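21 July 2021

Rates desk notebook, Pumstead office

Reran the deposit rate model this morning with the corrected input file. The old file had the policy rate change entered one meeting too early, so the savings rates looked as if they lagged by much longer than they do. Kirsty Gillies spotted it when she compared our dates with her own list. All charts made before today should be thrown out.

Setup is otherwise the same as last time. Monthly data, 48 months, 19 banks. Two lenders that merged in the middle of the sample are treated as one from the start. I know Cameron doesn't like that, but splitting them leaves a hole in the series and the model drops both.

What came out:

Overnight deposit rates for companies follow the policy rate closely, mostly within the same month. Household savings rates follow slowly and only partway. For a move of 100 basis points the household side picks up less than half over the first half year. Cuts get passed on faster than increases, but the sample has few increases in it and I would not put that in the note yet.

Mortgage rates are the awkward part. The fixed ones move with the five-year swap and hardly react to the policy rate once the swap is in the equation. Finlay Drummond wants them in a separate table. Agreed.
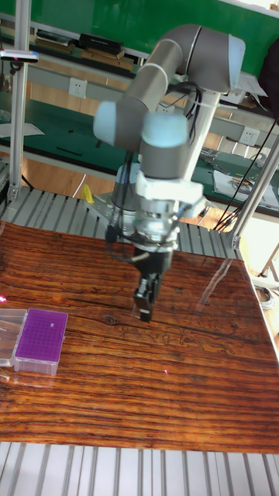
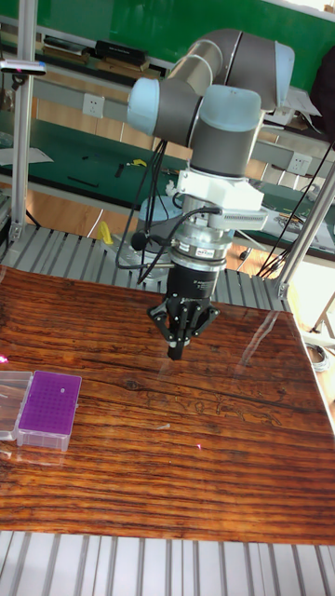
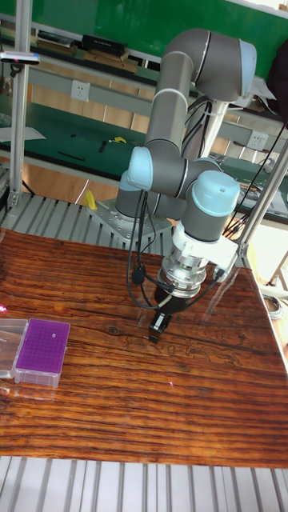 Gray arm with light blue joint caps, gripper pointing down at the table.

Second run, after lunch: took out the 5 smallest banks to see if they were driving the slow household result. They were not. The lag gets slightly shorter and the fit is a little worse. Kept the full sample as the main case and saved the other as niven_small.

Tried weighting by deposit volume too. The volumes come from the Josamex export, and two of the quarters have the same numbers copied across every bank. Wrote to Hamish Geddes to ask for a fresh export — no weighting until that arrives.

One thing to check in the code. The lag selection picks three months for nearly every bank, and three is also the maximum I allowed. Raise the cap to six and see where it lands. If the lags move, the household figure above will move with them.

Finlay Ogilvie asked if we can say anything on what happens at the August meeting. Not from this. The model takes the policy rate as given and has no view on the decision itself. Told him the Palow survey is the better place to look for expectations.

To do:
Lag cap at six, full sample and niven_small
Mortgage table split out, swap rate in its own column
Delete old charts from the shared folder
Ask Kirsty for her meeting date list so we both work from one copy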